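Home > Opinion > Automation at Work > Good Practice

Write the rule down before you clear the table

142 shares | 15 comments

I have been meaning to write this since October, when I sat through a long and very friendly meeting at Odano about what we ought to call a finished job. There were biscuits, there was a good deal of tea, and by the end of it we had filled both sides of a large sheet of paper and agreed on hardly any of it. I came home rather cheered by the whole thing, and I have been thinking about it on and off ever since.

My view, for what it's worth, is that those of us who work with robot arms are very good at writing rules about speed and force and where people may stand (quite right too, and I wouldn't give up a single one of them), but we are dreadful at writing rules about the work itself. What counts as done? What is the arm allowed to touch along the way? How near is near enough? We tend to leave all that in somebody's head, and then the somebody goes on holiday.

Oranuch Thammasiri, who was with me at Stamell for years and has more patience than anyone I know, used to make every newcomer write out the finished state of a job in ordinary words before they were let near the controls. One page, no drawings. It drove people up the wall! They would put "block placed on stack" and she would hand it back and ask which block, which way up, touching what, and would they still call it placed if it leaned a bit. I was handed mine back so often that I began to dream about it, and I have been grateful to her ever since.

The usual argument against this is that it takes too long, and I do have some sympathy. Karthikeyan Gowda put it to me very fairly over lunch. His group at Mudaliar had a checklist with 400 lines in it, and people had stopped reading it, so they ticked the lot at the end of the shift and went home. A rule that gets ticked unread is worse than having none at all, he said, and I couldn't find a way to disagree with him. But I do think the cure is a shorter list with better words in it. Most building jobs I have seen could be covered in 15 lines if you took the trouble, and you could pin them up beside the table where people would see them.

Then there is the matter of the things that aren't part of the job. I feel strongly about this one, so do bear with me. If a worktop has other objects on it, your rule must say what happens to them. May they be nudged? Must they stay exactly put? Does a run still pass if the stack is perfect but something else got shoved along on the way? I have heard sensible people give three different answers in the same room, and each of them had been scoring runs by their own answer for months. You can imagine what that did to the figures.

Blocks are a fine way to practise this sort of writing, being plain things with plain colours that anybody can name.

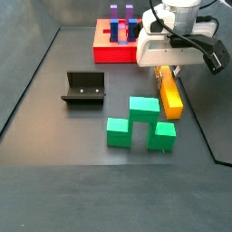
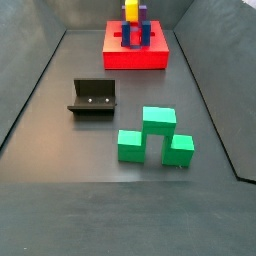 The red box, the black bracket with its two screws and the green arch are in both, while the yellow block lies on the table in the first and stands at the top of the stack in the second.

Try writing your page for a job like that and I think you'll be surprised how soon you need a second cup of tea. Does "upright" need a tolerance? Should the arch be mentioned by name, or will "everything else" do? I would name it, myself. "Everything else" is a lazy phrase and I have been caught out by it more than once.

I would also ask that the page be kept with the results, under the same number, so that whoever opens run 1001 a couple of years from now can see what we meant by a pass at the time. At Cuvitz they changed their wording halfway through a long set of trials and kept the old pages in a drawer, and it took a very good-natured person most of a spring to match them up again. A date and a version number in the corner would have spared her the trouble. I've started doing it on my own pages, in pencil, and I do wish I could remember to do it every time.

Related
How close should a person stand? A reader replies
Shorter checklists, and how we got ours down
Why I still keep a paper logbook
Naming your parts before you number them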